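Wine bar in a former button shop – what do we do about the back room?

Forum: Hospitality & Small Commercial Interiors
Started 2 March 2022

tallowandtwine
Hello all, longtime reader and not much of a poster, so please bear with me while I get the background down. My business partner Intan Govindasamy and I have been asked to do the interior of a small wine bar called Koppel, in a building that used to be a button and ribbon shop. The front room is a dream – high windows, old plaster, a counter the owner wants to keep exactly where it is. We have that part pretty well settled and I'm very happy with it.

The back room is my trouble. It's long and narrow, with a low ceiling and one door, and at the moment it feels like a place where you'd be sent to wait for your shoes to be fixed. The owner, Rui Quintela, would like 40 seats back there. I drew it up with banquettes on both long walls and it works on paper, but I stood in it last week with my arms out and I just don't believe it. Intan thinks we should go very dark and make it a completely different mood from the front. I keep wanting to carry the pale plaster through so that people feel they're still in the same place. We open in September and I'd love to have the colors decided well before then so we can order fabric. What would you all do?

marguerite_b
Oh, I love a project like this, congratulations to you both! I'm with Intan. We did a hotel bar a few years back with a room just like it and spent weeks trying to make it feel bright, and every single thing we tried made it look like a dentist's hallway. In the end we painted it the color of a plum, ceiling included, and people started asking for it when they booked. A low ceiling in a dark color sort of goes away, and a low ceiling in white sits there on top of your head.

Do the lamps first, though. I mean before you buy a yard of fabric. Small ones, on the tables, with warm bulbs, and leave the ceiling alone.

plumbline_sergio
Sérgio Louro here, I mostly do restaurants. I'm going to be the grump and say that I have walked into so many plum back rooms by now that I could find the restroom in any of them blindfolded. It's a fine answer and it's also everyone's answer. If the front is all old plaster and daylight and you've fallen in love with it, why would you give the people in the back something that has nothing to do with it? They came in off the street because of the front room.

I'd keep the plaster tone and take it down two or three shades as you go back, so by the end wall it's something like wet sand. Same family, different hour of the day. And I would take a banquette out. Two long benches facing each other in a narrow room is a train car.

tallowandtwine
Sérgio, "train car" is the exact phrase I've been trying not to say to my client! If I lose one banquette I lose a good part of his seats, though, and he has been quite attached to that number. I could do small round tables for two down the other side, which I think would look much nicer anyway, but he's going to count.

marguerite_b
Of course he's going to count, dear, he's paying the rent. But ask him how many evenings a week he truly expects every one of those seats to be taken. We had an owner who insisted on a table right by the kitchen door, and it ended up holding the menus and somebody's umbrella for the whole of its life.

And Sérgio, I'll take my plum and you take your sand and we'll see whose shows the red wine first.

plumbline_sergio
Ha. I'll give you that one. Limewash can be touched up, though, and it's quick work if you keep a bucket of the mix.

kilum_upholstery
Coming in from the fabric side, if that's any use. My name is Drahomíra Kubíček and I run the workroom at Kilum, so I'm the person who gets the phone call when the velvet has gone bald. Please, whatever color you choose, think about the front edge of the seat. That's where it all happens. People slide along a banquette, they don't lift themselves, and a pretty cotton velvet in a wine bar will look tired in a year or so. A mohair or a good wool blend costs more on the first day and then you can mostly forget it.

I'd also ask for the seat cushions to be made separately from the base, with a zipper at the back, and order one spare cover in each length while the cloth is still from the same batch. I've told this to I don't know how many designers and perhaps a third of them do it, and the others write to me later asking if I can match a red from four years ago. I can't, but I do try.

On the color question I'm going to be a coward and say I've seen both ways look lovely. The plum rooms I remember best had a worn old rug in them, and the pale ones had good wood.

tallowandtwine
Thank you so much, that is exactly the sort of thing I never think about until it's too late. Could I ask what you'd use if we wanted a leather look? Rui has a chair from Bomier at home that he adores and he brings it up at every meeting.

kilum_upholstery
For a bench, I'd put leather on the back and wool on the seat. Leather on a long seat is slippery and people spend the evening quietly working their way down it. A single chair is another matter, and if he loves that one, could he have a pair of them at the end of the room? It might make him easier to talk to about the numbers.

lbastos
Lourenço Bastos, architect, so feel free to ignore me on cushions. I'd like to go back a step, because nobody has mentioned the one door. Before you spend any more time on color, please have whoever is doing your permit look at how many people you can put in a room with a single way out. The rule varies from place to place and I won't guess at yours, but I've seen a lovely seating plan thrown away at the very end over precisely this. If the answer is a smaller number, your banquette argument with the owner is over and you didn't have to be the one to win it.

The other thing is sound. A low, narrow room with hard plaster on both sides will be loud with a dozen people in it. I don't agree with Sérgio about carrying the limewash all the way back for that reason alone. I'd have fabric panels or a heavy curtain across the end wall at the very least, and a soft seat back that goes up higher than you think it should.

plumbline_sergio
I didn't say leave it bare! A curtain on the end wall in the same sand color is what I'd have drawn next if people had let me finish – but yes, all right, the door comes first. I should have asked.

marguerite_b
A curtain in plum would be just as quiet.

tallowandtwine
You two are making my evening. Lourenço, I called our permit person after reading your post and she is going out to measure, so I'm putting the pencil down on seat numbers until I hear. Intan has read the whole thread over my shoulder and would like it known that she still wants it dark. We've agreed to paint two big boards, one of each, and lean them against the back wall with a few table lamps and live with them for a bit. Drahomíra, I'll write to you properly about the wool, and I'm ordering the spare covers, I promise.

I'll come back and report. If anybody has a favorite small table lamp that doesn't wobble and takes a rechargeable bulb, please do leave the name here. The one we had our eye on from Ellness is very pretty, but the base seemed light to me when I picked it up in the showroom.

lbastos
Ask whether they'll do it with a weighted base. Makers often will if you're ordering enough of them, and the worst you'll get is a no.

marguerite_b
Do post the boards when they're up, both of them, and in the evening please, with the lamps on! 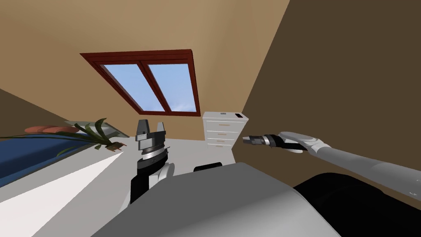 Reading time: 6 minutes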